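Speaker Notes
Selling Secondhand Furniture at a Distance: Condition Reports, Packing and Returns
Regional Resale and Reuse Forum, afternoon session
Wednesday, October 26, 2022
Speaker: Marlene Hawthorne, Bromar Resale Services

Slide 1. Opening

Good afternoon, and thank you to the forum for the invitation. Bromar has handled secondhand household furniture for 16 years. For most of that time our buyers came to the showroom, opened the drawers and decided for themselves. That has changed. The majority of our sales are now made to people who will not see the item until it is delivered.

My remarks today concern the paperwork and handling that this change has required. I will speak to condition reports first, then packing, then returns. Questions will be taken at the end of the returns section.

(Pause. Confirm that the handout has reached the back rows.)

Slide 2. The condition report

Our present report form was drafted by Vasiliki Antoniadis and came into use in March. It replaced a single comment box in which staff could write whatever they wished. Comments such as "good for its age" were common. They gave the buyer very little, and they gave us even less when a complaint arrived.

The new form separates structure, surface and moving parts. Each is graded on its own. A chest of drawers with a sound frame and a badly worn top will carry two different grades, and both appear in the listing. Staff are asked to describe damage by location and size. "Scratch, left side, four inches" is acceptable. "Minor wear" is not. 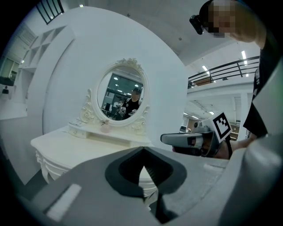

The form must be completed before an item is priced. We were firm on this point. Under the earlier arrangement the price was set first, and the inspection tended to agree with it.

In reviewing 1502 completed forms, we found that the section on moving parts was the one most often left blank. Hinges, drawer runners and casters take time to test. We have since made that section mandatory, and an unfinished form is returned to the person who signed it.

(If asked: blank forms are available from the registration table. Members may adapt them without charge.)

Slide 3. Repairs before sale

Members have asked whether repairs should be disclosed. Our position is that they should be, in every case. This includes regluing a joint, filling a chip, touching up paint and replacing a missing knob. A repair done well does not usually lower the price. A repair found by the buyer nearly always leads to a return.

Boonsong Wannasri manages our repair bench and keeps a log for each item. The log stays with the piece until it ships, and a copy goes to the buyer. Original hardware that has been removed is bagged, labeled and sent along with it.

Slide 4. Packing fragile and irregular pieces

Damage in transit is the largest single cost we face. Flat surfaces are simple enough to protect. Difficulty comes with glass, thin legs and any decoration that stands away from the main body of the piece.

For mirrors, we require tape across the glass, a rigid board cut to the outline, and corner blocks that bear on the back of the frame. Raised ornament must carry no weight. Where the carving or molding extends past the edge, the box is sized to the ornament, with a clear gap of two inches on every side.
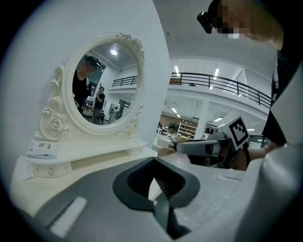 Upright travel is specified on the shipping order as well as on the carton. We learned to do both. Drivers read the order at loading, and the markings on a carton may be facing a wall by then.

Our cartons are supplied by Kendow and our padded covers by Jistex. I mention them only to answer a question that is raised every year. Any double-wall carton of suitable size will serve.

(Show the sample corner block. Pass it to the front row and ask that it be returned.)

Slide 5. Returns

Our return period is two weeks from delivery. The buyer may return an item for any reason, and we pay for collection when the item differs from its report. When it matches the report, the buyer pays.

This rule depends entirely on the quality of the form. Disputes are settled by reading the report beside the complaint. Montri Kaewsai reviews each one, and his decision is sent to the buyer in writing within three business days. Where the report is silent on the point in question, we find for the buyer.

Some 2000 items were shipped under this rule before we reviewed it. We kept the rule and changed one detail: tables and bed frames returned after assembly must now come back with all their bolts.

(Take questions here. Allow ten minutes. Refer questions on freight insurance to Sverre Forsberg, who speaks next.)

Slide 6. Further work

We are preparing a shorter form for items under fifty dollars, where a full inspection costs more than the sale can bear. The Rungrueang warehouse will test it first. Members who wish to take part may leave their details at the registration table before five o'clock.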